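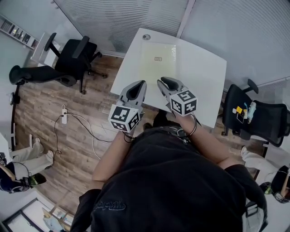
Is the Grornum folding table big enough to use as an everyday desk or craft table?
For one person, it's plenty. Two adults can eat supper at it quite happily, but if you both want to spread out with paperwork or a sewing project, one of you will end up on the sofa.

Grornum square folding table, white: a long-term review
Posted 16/10/2018

I should start by saying that I am not somebody who buys furniture lightly. The dining table we had before this one came from my grandmother's house, and I would probably have kept it for ever if we hadn't moved into the flat in Flonstead, where the front room is a lovely bright place with a bay window and hardly a straight wall in it. Grandmother's table went in through the door (just) and then there was no getting round it. We lived like that for a whole winter, edging past with plates held over our heads, before we gave in and passed it on to my cousin.

So then came the hunt for something smaller. I looked at drop-leaf tables, I looked at those clever ones that come out of the wall, and I spent a frankly silly amount of time in the big Obeidat showroom out by the ring road, sitting down at things and getting up again. The one I kept going back to was the Grornum. It's a plain square thing with a white top and four legs that fold flat underneath, and it costs a good deal less than most of its neighbours on the shop floor. I'd have walked past it if I hadn't put my handbag down on it and noticed how steady it was!

Getting it home and putting it up

It came in one flat box, well packed with cardboard corners, and two of us carried it up the stairs without any bad language. There's very little to put together. The legs are already fixed on, so all you do is screw in the feet, fold everything out and push the catches along until they click. The instructions are all drawings and the third one is a bit of a puzzle (it seems to show the table floating), but you can safely ignore it. Have a blanket on the floor to lay the top on while you do the feet. I used the picnic rug.

One of the catches was very stiff when it was new and I had to use the heel of my hand on it. A rub of candle wax along the runner sorted that out, and it's been sweet as anything from then on.

What it's like to live with

I've had mine for 21 months now, which I hope is long enough to have an opinion. It stands in the bay and it has been a breakfast table, a desk, a place to wrap presents, a potting bench (with newspaper down) and, for one very trying fortnight, the only flat surface in the flat while the kitchen was being done. Last December we had the family over and I borrowed a second one from next door but one, pushed the two together under a long cloth and sat everybody down to a proper roast. You could feel the join if you went looking for it with your elbow, but the gravy stayed where it was put.

The height is right for me. I'm on the short side and many tables leave me typing with my shoulders up round my ears, and on this one my arms rest nicely on the edge with an ordinary kitchen chair. My husband, who has long legs, would like another inch underneath. He does bang his knee on the crossbar if he pulls his chair in too quickly, and I'm afraid he has never learned.

The edge is rounded over, though only slightly, and that makes more difference than you'd think when you lean your wrists on it for an afternoon. I do a lot of hand sewing and I had a cheap table years ago with an edge that left a red line across both arms. None of that with this one.

The white top

I know a lot of people are nervous about white, and I was too. Tea wipes off. Biro wipes off if you get to it the same day. Beetroot, I am sorry to say, does not entirely wipe off, and there's a faint pink patch near one corner that I now keep under the fruit bowl. I did try the Guma cream cleaner, which is what the leaflet suggests, and it took the worst away, but I wouldn't scrub too hard with it as it can leave the surface looking a little dull. Warm water and a drop of washing-up liquid does for everything else.

Do put something down under hot dishes. I also use a mat whenever I'm cutting out fabric or using glue, and after all this time there's only one proper scratch, which I made myself with a pair of pinking shears.

What a white top does give you is light. In a bay window on a grey afternoon it throws the daylight back up at whatever you're working on, and I can thread a needle there without putting the lamp on. It shows every crumb, mind you.

Folding it away

Here I have to be fair and say I fold it far less often than I thought I would. It's light enough for me to manage alone, and it slides behind the wardrobe with room to spare, but it lives in the bay and there it stays. When I do fold it, I need both hands for the catches and a bit of floor to tip it on to. If you were planning to put it up and take it down every single day, I'd go and try one in the shop first and see how you get on.

The rubber feet are the weak point. Two have worked loose and one of those vanished altogether, probably up the hoover. I wrote to Grornum expecting nothing much and they posted me a new set free of charge, with a nice little note, so full marks for that.

Would I buy it again?

I would, and I very nearly have, for the back bedroom. It's a simple, steady, good-natured sort of table at a sensible price, and I'm fonder of it than I ever expected to be. I'd like a touch more knee room and better feet. I do still miss Grandmother's table now and then, but my cousin has it in her kitchen and it looks very well there.

Good points: steady, easy to put up, comfortable edge, wipes clean (nearly always), helpful customer service
Less good: crossbar gets in the way of long legs, feet come loose, catches stiff at first, beetroot

460 people found this review helpful
3 comments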